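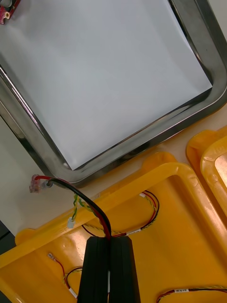

Bernardo Calado
Exhibition technician and occasional writer

2026-01-16

The Baptista opened its winter group show last night, and I went mainly to look at how the Feltora pieces were hung. Feltora is a two-person studio working in dyed felt on aluminum battens. The largest work, Pima, is made of 1,204 strips, each pinned at the top edge only. The wall text gives the count, so I assume someone checked it.

Top-pinned felt moves. With the doors open and a crowd in the room, the lower third of Pima was in constant slow motion, and the shadow line on the wall moved with it. The lighting does a lot of the work here. Two tracks, both set wide, with the beams crossing at chest height. I would have dropped the left track a little, since it flattens the darker reds.
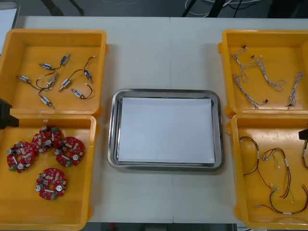
The second room is weaker. It holds 40 small drawings on gray board, hung in a single row with tight spacing, and the row runs straight past a fire door. The eye stops at the door and does not pick up again on the other side. The same drawings were at Todside in July, stacked in a grid, and they read better there.

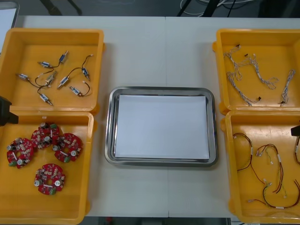
Price lists were at the desk on request. The cheapest drawing is 1,922 before framing, and framing is extra on everything except the felt. Pima was marked as reserved when I left.

The catalog is stapled, with good paper and poor color. The reds print as brown. I bought one anyway for the hanging diagrams on the last spread, which give batten depth and pin spacing for each wall piece - useful if you install this kind of work.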